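Wandier Cabinet Station
Equipment page, Baltilgate shared workshop

Home > Equipment > Manipulation > Wandier Cabinet Station

Short facts
Type: one robot arm with gripper, one metal cabinet with three drawers
Used for: drawer opening and closing, picking and placing of small objects
Maximum reach of arm from base: 973 mm
Width of cabinet top: 559 mm
Height of cabinet top above floor: 607 mm
Speed limit while a person is inside the marked zone: 30 mm per second
Booking: half day or full day
Level of training: Basic Arm Card, plus introduction at the station
Responsible person: Woo-jin Na
Deputy: Vasilis Dimitrov
Rules last revised: 17 June 2020

What the station is

The Wandier Cabinet Station is an arm that works on an ordinary office cabinet. The cabinet stands freely on the floor and the arm reaches to its top and to its drawers. We bought the arm and the controller from Wandier as one set. The gripper fingers are from Grakska and can be exchanged with two screws. The cabinet is office furniture and has no special preparation, only the lock was taken out.

Users come to this station mostly for two kinds of work. The first is the handling of household things on the cabinet top: bottles, bowls, fruit, sponges. The second is the drawers. A drawer looks like a simple task, but it is the part where we had the most small damages, and most of the rules on this page are about it.

The station has no fence. It was assessed for use without a fence under the conditions written below, and only under these conditions. If your work needs a higher speed, a sharp tool or a heavier load, the assessment does not cover you and you need to write to Woo-jin Na before you book.

Before you start

1. Read the logbook entry of the last user. If there is an open fault, do not switch on.

2. Press the emergency stop and check that the controller shows the stop. Release it and press the second one, on the hand pendant. Both tests are written in the logbook with your initials.

3. Check both finger screws by hand. They become loose after long sessions with drawer pulling.

4. Decide who is the operator. The operator holds the pendant and does nothing else. A second person may change objects, but only after the operator has said "stopped" and the second person has repeated it.

5. Agree on the starting state of the drawers and write it down. "Bottom open, others closed" is enough. Please do not write "normal", we have had three different opinions of what normal is.

Objects on the cabinet top

Use only light objects that would not hurt anyone when they fall. Bottles must be plastic and the cap must be closed firmly, also when the bottle will lie on its side. Ceramic bowls are allowed when they are small and empty. Glass is not allowed on the top, and knives are not allowed anywhere at this station.

Real fruit is welcome for its weight and its surface – an orange survives a full day without trouble. Soft fruit does not, and the juice goes into the finger pads. Take all food home at the end of your booking.

The cabinet top reflects the ceiling light. If your method depends on a camera, do a test with your own objects first, and move them if one of them stands in the bright reflection. Do not cover the top with tape or with paper, the glue remains.

Drawers

Open only one drawer fully at a time. This cabinet has no block between the drawers, so two of them can come out together and the cabinet can tip forward. When the bottom drawer is fully open, keep the load on the top small and do not press down on its front side.

Pull at the handle, in the direction of the drawer. When the arm pulls even a little to one side, the runners clamp, the force increases and the controller makes a protective stop. After such a stop do not press "continue". Move the arm back by hand guiding, push the drawer in and out once yourself and begin again.

An open drawer takes away floor space in front of the cabinet. Include it as an obstacle in your planning scene. The lower part of the arm passes close to the drawer fronts in some poses, and the planner does not know that a drawer is open if you have not told it.

At work: small objects on the cabinet top, bottom drawer open.
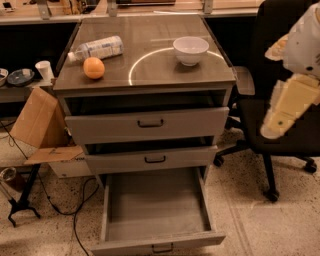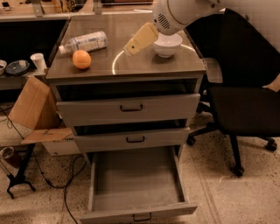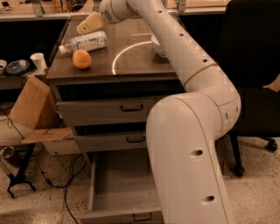

Keeping the distance

The marked zone is calculated from the full reach of the arm and not from the path of your program. A program can have an error, and then the arm goes where it can reach.

Inside the marked zone the following is valid:

– The slow mode must be on, and the speed limit of 30 mm per second must be visible on the pendant.
– Hands stay out of the space between gripper and cabinet top, and out of the space between the arm and the drawer fronts. These are the two main places for crushing.
– No kneeling in front of an open drawer while the arm has power.
– Nobody sits in a chair inside the zone while the arm is moving. A chair with wheels must be included in the planning scene in the same manner as an open drawer, and it must be checked again after each pause.
– Long hair is tied, and lanyards and scarves are taken off.

Cables on the floor must be checked before each session. Walk along each one with your eyes from the plug to the device. A cable must never be under a drawer that will move, and never under a chair wheel. If you bring your own tripod or stand, place it outside the reach and write its position in the logbook.

Gripper force

The default force is the lowest level and this is sufficient for a closed plastic bottle, an orange or a small bowl. Level two is for the drawer handles. Level three is locked with a code, and the code is given only for one booking.

Please return to the lowest level after the drawer work, before you pick any object again. The controller does not do this for you. Vasilis Dimitrov has prepared a short script which sets the force at the start of each task, and we recommend to use it. It is in the station folder under "force_reset".

When something falls

Stop first. The operator presses the stop on the pendant, also when the object lies far from the arm. Then the object is taken up and inspected. A ceramic bowl with a crack or a chip goes in the waste box immediately and is not used "only for this last run".

If a person was touched by the arm, even softly, the session is finished for this day. Leave the arm in its position, write the time in the logbook and call the responsible person. We do not ask whose mistake it was. We need the position of the arm and the log file, and both are lost when somebody drives it home.

Standards we refer to

The risk assessment follows the method of ISO 12100. For the arm and the complete station we work with ISO 10218, parts 1 and 2, and for work close to people with ISO/TS 15066. Copies can be read in the workshop office, but our license does not permit us to send them. The assessment of the station itself is our own document and registered users can download it after log-in.

A new gripper, other fingers or another cabinet is a change of the station. It needs a new page in the assessment, also when the change is only for one afternoon.

Included with the booking

Arm, controller and pendant
Standard fingers and one spare pair
Cabinet with three drawers
Set of test objects
Screwdriver for the fingers (please leave it in its holder)

Not included: cameras, computer for your own software, force sensor. The force sensor from Yordanov can be booked separately and fits between wrist and gripper. With the sensor mounted the gripper sits lower, so the safe height above the cabinet top must be set new.

Booking and questions

Bookings are made in the equipment calendar under the name "Wandier Cabinet". First users need the introduction with Woo-jin Na or Vasilis Dimitrov, and it must be done before the first booking begins. For questions about the assessment please give the page number, and for questions about a fault please attach the log file.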